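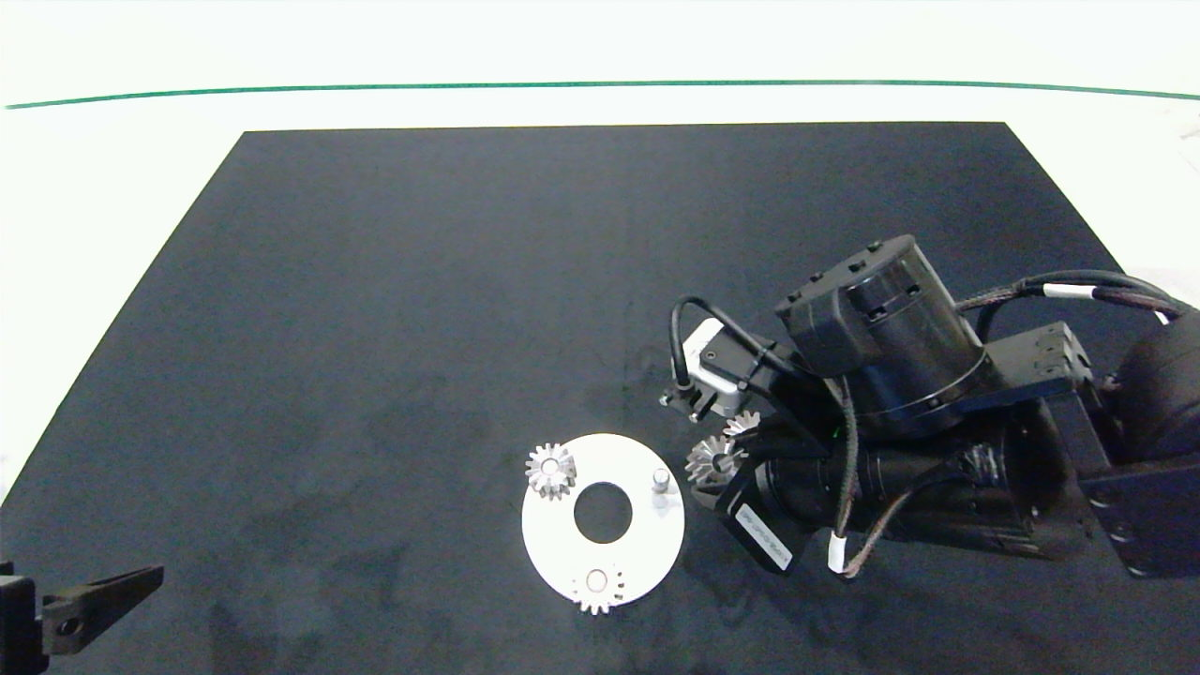

Cillness, Aug 7, 2021

My project was supposed to be a short one. I wanted to find out how the people living along the lower Wevar feel about the plan to lease their old community woodland to an outside timber company, and whether they'd been asked about it in any way that counts. I figured two weeks, a stack of survey forms, a few graphs. I'm now well into my second month and I still have forms coming in!

Some background first. The woodland covers 2773 acres between Cillness and the Zilside road. Families here have had cutting and grazing rights in it for generations, mostly firewood, mushrooms in the fall, and a few cows in the clearings. None of that is written down in one place. There's a land register, there's an old map in the parish office with pencil lines on it, and there's what people's grandparents told them, and these three things don't agree about where the northern edge is. I spent four whole days on that edge and I'm leaving it out of the report except for this sentence (okay, and one map in the appendix).

The company is called Naylor Timber. It wants a long lease with the right to cut in the eastern half and build a haul road down to the river. In return it has promised to fix the Zilside bridge and pay a yearly fee into a village fund. The notice was pinned up at the district office, which is 2 hours away by bus, and it gave people 30 days to object. I rode that bus. The notice was on a board behind a door that only opens in the mornings.

For the survey I printed 600 forms and took them door to door with my bike and a very bad backpack. I asked if people had heard of the lease, how they'd heard, whether they used the woods, and whether they were for it, against it or undecided. I added a blank space at the bottom for comments, and that ended up being the best part. By the time I sat down to write this I had 97 back. My advisor warned me that's a low return, and I agree, so please don't read my graphs as the voice of the whole valley. People who care a lot are more likely to fill in a form.

Most of those who answered had heard of the lease from a neighbor. Very few had seen the notice. People against it outnumbered people for it, but the undecided group was bigger than I expected, and their comments were long. Several wanted the bridge fixed badly enough to think hard about it - one wrote that she has been driving the long way to work since the last flood and would sign nearly anything. Others asked who would hold the village fund. I couldn't find that out. The draft lease I was allowed to read says "a suitable local body" and leaves it there.

I also wrote to the company with five questions. I got a polite letter back answering the first one, about the haul road. It would be gravel, and villagers could use it when trucks aren't running.

If I did this over, I'd start with the comments and build the questions from them. I'd also go in October, when everybody is out in the woods anyway and happy to talk. The objection period has been extended once already, and I've handed a copy of my results to the parish office so they can attach it if they want to. The remaining forms will go in the appendix as they arrive.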